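Kitchen > Benchtop > Rice Cookers & Steamers

Wallholm Hinged-Lid Rice Cooker, Plum

There are rice cookers with an app. There are rice cookers that play a little tune, and one at Nirkgate that wishes you good morning in a voice like a dentist's receptionist. The Wallholm cooks rice and then stops, and we have been selling it since the shop was half its present size and smelled of the bakery next door.

The colour is called Plum. It is a very dark plum, and customers who ordered it hoping for something cheerful have written to say so. In a dim kitchen it passes for black, and in daylight it goes nicely with almost any tablecloth, including the ones your aunt gave you.

The lid is hinged at the back and flips right up out of the way, so you can get at the rice with a paddle without scalding your wrist on the rim. Please leave room behind it. Shove the cooker hard against a splashback and the lid will stop halfway, and you'll be serving dinner through a letterbox. On a small table it sits happily in the middle with the cups and flowers pushed to the back.

Inside is a dark nonstick pot. Wash it with a sponge. We keep spares in stock because a certain kind of person will always use the steel wool, and that person generally rings us in September after the in-laws have been.

Lid up, pot in, nothing cooking yet: 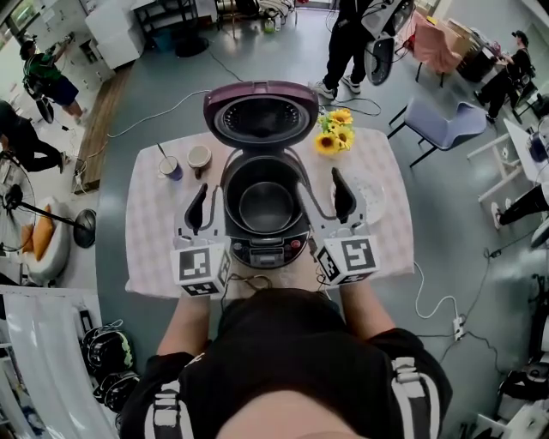
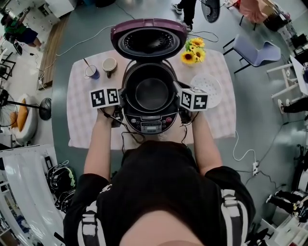 Seo-ah Ji reckons the lid is the whole argument for buying one - her old Yeon had a lift-off lid, and for years it dripped starchy water across the bench every single night while she hunted for somewhere to put it down.

The controls are on the front, with a small display and a red button. The manual runs to 5 languages and is slightly poetic in all of them. You may safely skip the chapter on congee until winter.

Cleaning: unplug it first and let it cool. Wipe the inner face of the lid after each use, paying attention to the vent, where the starch likes to gather and set like grout. The outside wants a damp cloth and no ambition. Don't put the body in the sink. We'd have thought that went without saying, but the returns shelf says otherwise.

Order code 2530. Warranty is 2 years on the cooker, and no years on anything you've attacked with a fork. Pick-up from the Wunlow store, or we'll post it - allow a bit longer for the islands.

Comments

Padmavathi Pinto
Bought one for the flat and another for Mum, who said she didn't need it and has now stopped using the saucepan altogether. Brown rice takes ages but comes out properly. Plum is not plum, agreed.

gumnut_kev
Does the spare pot fit the older grey model? Mine's had the steel wool treatment, wasn't me.

Wunlow store
Kev, it doesn't, the grey one is narrower. Ring us and we'll see what's out the back.

Marg
Mine lives under a low cupboard and I have to drag it forward every time to open it. Should have read the bit about the lid. Good rice though.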